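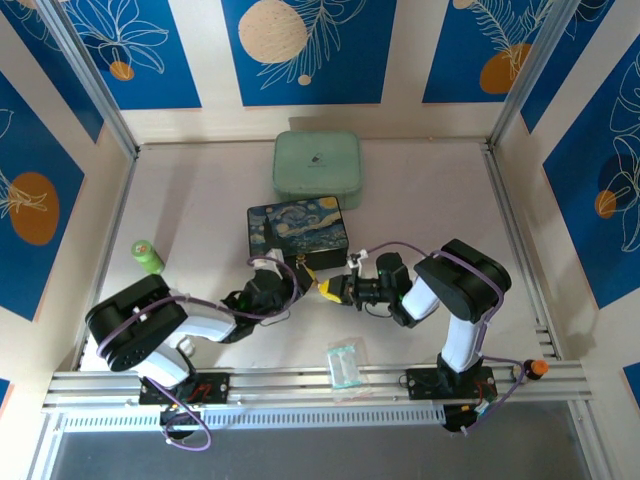

4. What the written rules cover, and what they leave to habit

Figure 4. Two-arm cell with both grippers working near the middle of the table. The closed case, the tin and the bag of small items are the kinds of object discussed in Section 4.2.

Sections 2 and 3 dealt with the published rules for shared robot workspaces and with the paperwork that sites produce to show they follow them. We now turn to the bench. Our claim is a modest one: most good-practice documents for small two-arm cells are written for one arm, then stretched to cover a second by changing "the robot" to "the robots." We think this does real harm to the quality of the advice, and we are not convinced that the recent round of revisions has fixed it.

We compared the house rules used at our two sites, Lukow and Hudport, with the Talpur checklist, which both sites had adopted as a common baseline. The checklist has 52 items. Two readers (the first author and Thabiso Lekota) went through it separately and marked each item as checkable, partly checkable or not checkable by a person standing at the cell with no special tools. Disagreements were talked through until one reader gave way, and we admit that this is a weak method.

4.1 Keeping two arms apart

The checklist asks that "adequate separation be maintained between moving parts." For arms on separate benches this is easy to satisfy and hard to misread. For a cell like the one in Figure 4, where both arms share a rail and the two end effectors nearly meet over the center of the table, it says almost nothing. The whole point of the layout is that the grippers come close. A rule that forbids this forbids the work, and a rule that permits it needs to say how close, at what speed, and in which part of the table.

Hudport's answer was to draw a shared zone in software and to allow only one arm to move inside it at a time. Lukow allowed both arms to move but lowered the speed limit there. Each site described its own approach as the conservative one. We have found no argument in the checklist, or in the notes that came with it, that would settle the matter. Kavinda Navaratnam, who drafted the Lukow rules, told us that the lower limit was carried over from an older single-arm cell and had never been looked at again.

We would prefer a rule that names the shared zone, states its limits in the cell's own coordinates and says who may change them. This is dull advice. It is also the only version that both readers marked as checkable.

4.2 Objects on the table

Good-practice documents tend to treat the things being handled as an afterthought. The Talpur text gives them one line, asking that workpieces be "suitable and free of hazards." The objects in Figure 4 show how little that line does. A plastic case, a printed metal-style tin and a clear plastic bag would all pass as suitable to most readers, yet they fail in different ways when two grippers pull on them. A rigid box held at both ends can pass force from one arm straight into the other. A thin bag can deform or slip, and a check based on gripper opening may report a firm grasp when there is hardly anything between the fingers.

Bottles raise another question. Lukow's rules required the contents of any container to be written down before a session. Hudport's did not, on the grounds that operators would know. We are doubtful. When we asked operators at Hudport in November what was in the containers on their own shelf, the answers did not agree, and one container was described in two different ways by the same person.

We do not think the cure is a longer list of forbidden objects. Both sites had tried one, and both lists had grown by accident, one entry per mishap. A short description of how each object is expected to behave under a two-handed grasp (rigid, hinged, soft, filled) would be more useful, and it can be checked against the table before the arms are powered.

4.3 Cables

Cable rules are the part of the checklist we expected to like best. They are concrete, and faults in this area are common enough that people take them seriously. Even so, the items assume a cable that runs inside the arm or is tied close to it. The cables in Figure 4 run along the outside of the links, with a loop over the shoulder housing and further lengths hanging from the bases. Some slack of this kind is needed if the joints are to turn freely. Too much of it can catch.

The checklist asks for cables to be "secured along their full length." Taken at its word, this would stop the arm from moving. Operators at both sites knew this and ticked the item anyway, which tells us more about checklists than about cables. Gronent's revision swaps the phrase for "secured so as to permit full travel," and adds a slow sweep in which each base joint is taken through 180 degrees while a second person watches the loops. We support the sweep. We note, however, that it is done one arm at a time, so it cannot show whether a loop on one arm is reachable by the gripper of the other.

4.4 Indicator lights

Several documents lean heavily on status lights. The usual wording is that a green light means the device is "ready" or "safe," as if the two words meant the same thing. They do not. On the arms we worked with, a light at the wrist reported the state of a local component and had no knowledge of the other arm, the shared zone or the person at the bench. An operator who reads two green lights as permission to reach in has been misled by the rule, and calling it operator error afterward is unfair.

We would strike every sentence that ties a wrist light to entry. If a site wants a signal for entry, it should come from the cell as a whole and be placed where a person looks before reaching — not on a part that moves.

4.5 How much of this can be trusted

Our readers marked ten items of the checklist as not checkable, and most of these concerned the second arm in some way. We would not put much weight on the number. Both readers had worked with the cells for a long time, both disliked the checklist before they began, and a fresh pair might have been kinder. There is also no record of near misses at either site that is good enough to show whether following the rules made any difference. Lekota kept a log for part of the study, with entries of about a line each, but it covers only the sessions he attended.

What we can say is narrower. Where a rule named a place, a limit and a person responsible, operators at both sites gave the same account of what it meant. Where it used words such as "adequate" or "suitable," they did not, and the signed sheets gave no sign of the disagreement. Section 5 sets out the revised wording we tested at Hudport, including two items that we later withdrew.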